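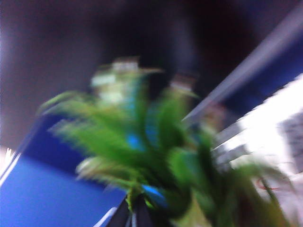 Varnish turned milky on a finished icon, can I save it?
Posted by Mahnaz Pakzad

I have painted a small icon of Saint Barbara in acrylic on a wood panel, as a gift for my godmother in December. The painting took me the whole autumn. On Tuesday evening I put the second coat of gloss varnish, and in the morning there was a white fog over the dark blue of her cloak. The face and the gold are fine. The varnish is Pandulero, water based, and the first coat had no problem at all.

My room is rather cold at night. I don't want to paint the cloak again, because the folds came out well for once. Should I wait, sand it, or put a third coat over it?

Nathalie Cuypers
Wait first. I had the same on a dark green background, and after some days in a warm room most of it went away. Water-based varnish looks milky as long as there is water inside it, and a thick coat in a cold room needs a long time. Please don't put a third coat now, you will close the water in.

If it is still white after two weeks, take 400 grit paper, wet it a little and go over the varnish very lightly, only on the cloak. Stop at once if you see blue on the paper — then you are already in the paint. After this, one thin coat with a soft wide brush, and don't go back over it when it starts to pull.

For the gold I would not touch anything. Is it leaf or paint? With leaf I am more afraid, and I have no good advice for it.

Marlies Hubmann
I use only Cortés matt, never had this. Gloss on a saint looks like plastic anyway in my opinion.

Mahnaz Pakzad
Thank you both. It is gold paint, not leaf. I moved the panel to the kitchen and the fog is already smaller near the left shoulder, so I will leave it there and keep my hands away. Marlies, my godmother likes it shiny!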